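Home | News | Features | Interviews | Archive | About

Print this page | E-mail this to a friend

Teaching by the kitchen sink

August 2018

I got to Istthorpe early and spent a while in the wrong car park, so by the time Shamim Janjua found me I was a bit flustered and very ready for the tea she'd promised. We had it in the corridor. The kettle in the kitchen upstairs is off limits while they're recording, and they were recording until four.

Shamim runs the collecting side of Rumo, the home-help project at Abeysekara. If you've read anything about robots learning to do chores, you'll have read about the learning. She does the bit before that, which is getting hold of the examples in the first place. "People picture a lot of clever maths," she told me, "and there is some, on the floor above. Down here it's mostly me asking someone to turn a tap on again, please, but from the left this time."

An example, in her language, is one go at one job from start to finish. Someone guides the arm through it, the camera down at the wrist records the lot, and then it gets a label and a mark out of three. They had 1496 of them on the day I visited, and 411 of those were to do with sinks. I asked why so many. "Because taps are horrible!" she said, and laughed. "They're shiny, or they're nearly black, and the lever's never where you think. You and I just reach out and feel for it. The arm has to have seen it."

She pulled up some of the kitchen recordings on her laptop and we went through them with our mugs balanced on the windowsill. I'd expected to see the whole room, I suppose, as you would from a doorway. What you get is much closer in than that, with the neck of a dark tap going straight up past you, a bit of marble on one side and the knife block looming overhead. It took me a moment to work out which way I was facing.
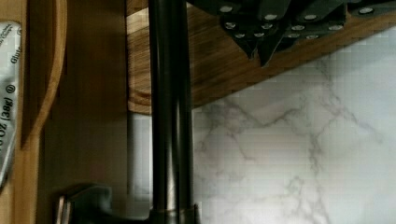 "Leave the clutter in"

I noticed a shiny packet poking in at the side, with the word "Gluten" running up it, and asked whether somebody ought to have tidied up first. Absolutely not, it seems. Shamim was quite fierce about this.

"We did tidy, at the beginning. We had 249 goes in a lovely bare kitchen, and then we put a tea towel down and the thing went to pieces. So now I say leave the clutter in. Leave the packets, leave the post. If there's a knife block near the tap, good – it needs to learn that the dark thing it wants is the tap and the dark things behind are none of its business."

She threw out most of those early ones, which clearly still hurts. The failures from later on she keeps. A go where the arm misses the lever and has to come round again gets a mark of two, and she'd sooner have that than a perfect one. "You want it to have seen somebody get out of a mess."

The people doing the guiding are paid by the hour and there are 13 of them at the moment, mostly students with a couple of retired people. Everyone moves differently, she says, and she can tell who's driving from the first few seconds. I had a try myself. I was dreadful. My go has been labelled and kept, and I'm told it got a one.

In September the whole lot moves to a second kitchen, at Eltalon, where the cupboards open the other way and the tap is chrome. I asked if she was looking forward to it. "I'm looking forward to the parking," she said, and went to see if they'd finished upstairs so that we could have another cup.

Contact us | Copyright 2018 | Back to top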